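Wednesday, January 1, 2025

Rurker Skin Clinic brings Fisaven treatment to Bullton

New hydrating injectable now on offer, with free first consultations for local patients

BULLTON – Rurker Skin Clinic is very happy to begin the new year by welcoming a new treatment to its rooms in the middle of Bullton. Fisaven, an injectable skin hydrator made by Kurek, is now available to patients who would like to look a little fresher and better rested without altering the shape of the face.

Many of our patients have been with us since we first opened our doors 17 years ago, and over that time we have listened to a great many conversations about dry, tired or crêpey skin. People often tell us that they are quite content with their features and would simply like their skin to feel as comfortable as it used to. Fillers are not always the right answer for them, and creams only go so far, so we have been looking for something in between for quite a while now.

Fisaven is placed in tiny amounts just under the surface of the skin, most often in the cheeks, the neck and the backs of the hands. A numbing cream is applied beforehand, and most people find the appointment perfectly manageable (a few have even nodded off, which we take as a compliment!). The usual course is two visits, four weeks apart, with a review later on to see how everything has settled.
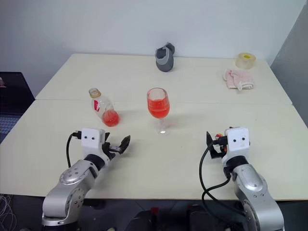 A glass of something bright on a pale table.

Our nursing team completed their training with Kurek in September, and we then offered the treatment to a small group of existing patients before deciding to add it to our regular list. In all, 41 people took part, and we are so grateful to every one of them for their time and for their frank comments afterwards. Several asked for longer appointments so that there was no rush at the end, and we have changed our booking times to suit.

"We have always preferred to take things gently," said a spokesperson for Rurker Skin Clinic. "There is such a lot of choice these days and it can all feel rather overwhelming, particularly if you have never had anything done before. We would much sooner sit down with someone over a cup of tea, talk it through properly and send them home to think about it. If they come back, lovely, and if they don't, that's quite all right too."

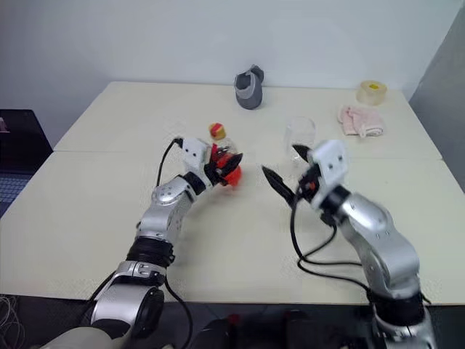 What to expect at your visit

Every new patient starts with a consultation, during which one of our nurses will ask about your general health, any medicines you take and what you are hoping for. Treatment is never given on the same day. Some redness, swelling or small bruises are common afterwards and usually fade within a few days, so please do bear this in mind if you have a wedding or a big birthday coming up. Fisaven is not offered to anyone who is pregnant or breastfeeding, or to those under 18.

You will go home with a printed aftercare sheet and a telephone number that is answered in the evenings as well as during the day. 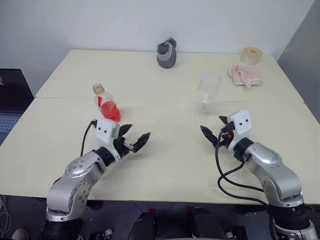 Two pale tables set end to end, with a plain white wall beyond.

First consultations for Fisaven are free of charge until the end of the winter. They can be booked at the front desk or by telephone, and evening appointments are kept for those who work during the day.

About Rurker Skin Clinic

Rurker Skin Clinic is a nurse-led practice offering skin health advice, acne care, scar treatment and a small range of cosmetic procedures to patients in Bullton and the surrounding villages. The clinic sees more than 1,000 patients a year.

Press enquiries should be made to the clinic's front desk in Bullton during opening hours.

ENDS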